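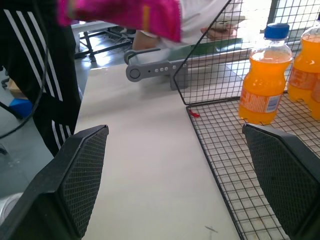 Orange soda on the mesh floor, blue cap, label turned to the side.

July 2021
By Roxana Filip

Wire-grid shelving for drinks and snacks: notes from Zokcombe

The kitchenette at Trarcombe was refitted with black wire-mesh shelving, supplied flat by Grecu and assembled on the white tabletop. The grid is square and fine enough that a moulded bottle base will stand on it without tipping. Each tier holds soft drinks or bagged snacks. Cartons and mugs stay in the cupboard.

Orange soda is kept upright on the mesh, close to the vertical panel. The panel acts as a stop on the far side and has no lip at the front, so bottles are set one footprint back from the edge.

Bags go on the upper tier. They are light, and a bag that slumps does less harm up there than it would among the bottles. Colour is the quickest way to sort them: green on one side, magenta-pink on the other. Cola is grouped below with the green soda. The caps are the useful marker when the labels face the wrong way — red for cola, yellow for the green bottles.

The side panel slopes outward, which costs a little bench width. Roxana Nistor measured the installed unit at 429 mm across the base and left a 30 mm gap to the wall for wiping down. The joining clips were checked again in May and 2 were replaced.

Green and pink snack bags above, cola and green soda on the mesh floor below.
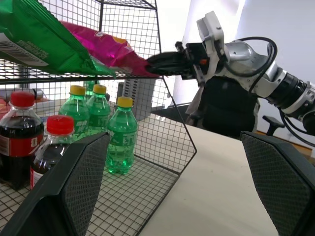
Cleaning and restocking

Remove the bags first, then the bottles. Wipe the mesh with a damp cloth along the wires, dry it, and restock from the back.

18 shares
2 comments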